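Talking Skin With Jomar Enriquez of Catacutan Skin Studio

If you have ever sat across from Jomar Enriquez, you will know that he does not hurry. I had booked a half hour with him on a Thursday afternoon in July, and by the time I looked up from my notebook the light had moved across the floor and we had gone through a pot of ginger tea and most of a sleeve of crackers. He runs the Catacutan Skin Studio on the second floor of a brick building in Drelon, over a shoe repair shop, and he has a way of answering a question by first telling you about the person who asked it last.

I had come to talk about dark spots. Brown patches, sun marks, the shadows that hang around on your cheek months after a pimple has gone, and that stubborn, blotchy kind of color called melasma that so many women first notice during a pregnancy. I have a bit of it myself, along the upper lip, and I will admit that I wasn't there purely as a reporter.

"People come in and they whisper it," Jomar told me, pouring. "They'll talk about their acne at full volume, they'll talk about their divorce, and then they lean in and say, 'Do you think you can do anything about this?' And they point at a spot I hadn't even noticed. I always feel for them, because they've been looking at it in the bathroom mirror every morning for years."

He came to skin care sideways. He grew up in Brullau, where his mother had a small hair salon with two chairs, and he swept floors there after school. What he remembers best is the counter by the register, which was crowded with whitening soaps and creams that the customers swore by. Some of them, he says, were harsh enough that the ladies would come back with their cheeks red and peeling, and then, a few months on, darker than when they started.

"My mother stopped selling them," he said. "She lost some money over it. She just put out a basket of sunscreen in the same place, and for a long time it sat there. I think about that basket a lot."

After school he worked the front desk at a clinic, trained as an esthetician, and spent years taking care of other people's clients before he opened his own doors. He is careful to say what he isn't. He isn't a doctor, he doesn't prescribe, and if a spot looks odd to him, if it has changed shape or has several colors in it or bleeds, he will not touch it until a dermatologist has had a look. He keeps a short list of them by the phone. "I've sent people home without a treatment and without a bill," he said. "They're sometimes a little put out with me. That's fine. They can be put out and get it checked."

I asked him to explain, as he would to a new client, what a dark spot is, and he put down his cup for this one.

"Your skin makes pigment to protect itself," he said. "It's doing a job. Sun comes in, the cells that make color get busy, and you tan. With some people, or in some places on the face, those cells get jumpy. A pimple sets them off. Waxing sets them off. Hormones, heat, friction, a scrub with those gritty bits in it. So when someone comes to me and says they want to attack a spot, I say let's try calming it down first, because if you attack it, it'll very likely attack back."

The sort of spot matters a great deal too, he said, and he wishes more people knew that they aren't all one thing. The flat brown marks on the backs of the hands, which my grandmother called liver spots (they have nothing to do with the liver), come from years of sun. The mark left after a breakout is a leftover from the swelling, and given time it will often fade without much help. Melasma tends to come in patches, often on both sides of the face, and it likes to come back.

"Melasma is the one where I have to be honest at the start," he said. "I can help you manage it. I can't promise you it's gone for good. You might have a lovely winter and then go to one baseball game without a hat, and there it is again. I had a woman in tears in that chair over a baseball game. We got it settled down again, but it took us till after the holidays."

What he does for most of his clients sounds almost dull, and he is cheerful about that. A gentle cleanser. A plain moisturizer that doesn't sting. Sunscreen in the morning, every morning, and again at midday if you're outside. Then one brightening ingredient, started slowly, a couple of nights a week. He likes azelaic acid for a lot of people, and niacinamide for those who turn pink at everything, and vitamin C for anybody who will remember to put the cap back on. Tinted sunscreens with iron oxides he is especially fond of for melasma, as they help block some of the visible light that plain sunscreens let through.

"One thing at a time," he said. "I had a fellow come in with a shopping bag. I'm not kidding, a shopping bag. He was using all of it! His poor face was so sore he couldn't shave. I took everything away from him for a month and he looked better from that alone."

He does offer light chemical peels, and he has a class for beginners that he calls Skin 101, held in the evening in his waiting room with folding chairs. It started with a handful of neighbors and he now caps it at 15 people, mostly on account of the chairs. The class is where he gets his favorite questions. People ask whether lemon juice works (please don't, he says, it can burn you and leave a worse mark), whether you need sunscreen by a window (if you sit there for hours, he would), and whether darker skin needs sunscreen at all.

That last one gets him going. "I hear it from my own cousins," he said. "Deeper skin has more natural protection, sure, but it's also the skin that holds on to marks the longest. And for years the sunscreens left everybody gray, so who could blame people for skipping it? There are much nicer ones now. I keep a drawer of samples so people can try them on the jaw before they spend their money."

His peels are mild ones, and he spaces them out generously. He won't do one on somebody who is about to leave for the beach, and he won't do one on a person who is pregnant without a word from their doctor first. He patch tests behind the ear and asks a great many questions, including about cold sores, retinoids and recent waxing. On deeper skin tones he goes slower still, as the risk of making new dark marks is higher.

I asked about lasers, which the big chain in town, Vurkoneo, advertises on the side of the bus. He doesn't have one and doesn't plan to. He was gracious about it. "For a plain sun spot, in good hands, a laser can do very nice work," he said. "For melasma I'd want you to talk it over with a dermatologist who sees a lot of it. Heat can stir it up. Ask them how many faces like yours they've treated, and ask to see pictures. If they get huffy about the question, you've learned something."
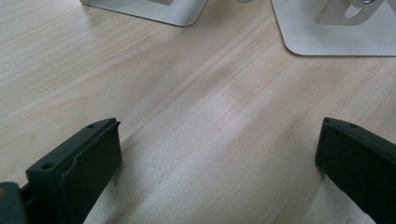
How long should a person wait before deciding that a brightening cream isn't working?

"Give it a good three months, with sunscreen every day, and take a photo in the same light when you start," he said. "Fading is so slow that you won't see it in the mirror. If it stings or peels, though, don't wait at all. Stop and let your skin rest."

He told me then about a client of his who had done exactly that, a retired mail carrier with sun marks all down one side of her face, the side that faced the truck window. She was sure that nothing had changed and had come in to tell him she was quitting. He asked her to pull up the picture on her phone. She looked at it for a while, he said, and then she booked her next visit and asked whether he could do anything for her hands.

We talked for a while longer about hands, and necks, and the part in your hair, which he says everybody forgets. We talked about cost, too. He thinks a sensible routine can come from the drugstore, and he reckons that roughly 10 minutes a day, morning and night put together, is all that anyone should have to give it. He'd sooner a client buy a big, cheap bottle of sunscreen and use it freely than a tiny, costly one that gets dabbed on like perfume.

Before I left I pointed, in a whisper, at my upper lip. He turned on the lamp and had a good long look, and asked me whether I waxed there (I do), and whether I wore a hat in the garden (I don't, or not often enough). He suggested threading or a small trimmer for a few months, a tinted sunscreen, and a wide brim. Then he wrote it all down for me on the back of an appointment card, and walked me to the top of the stairs, still talking, because he had remembered something else about hats.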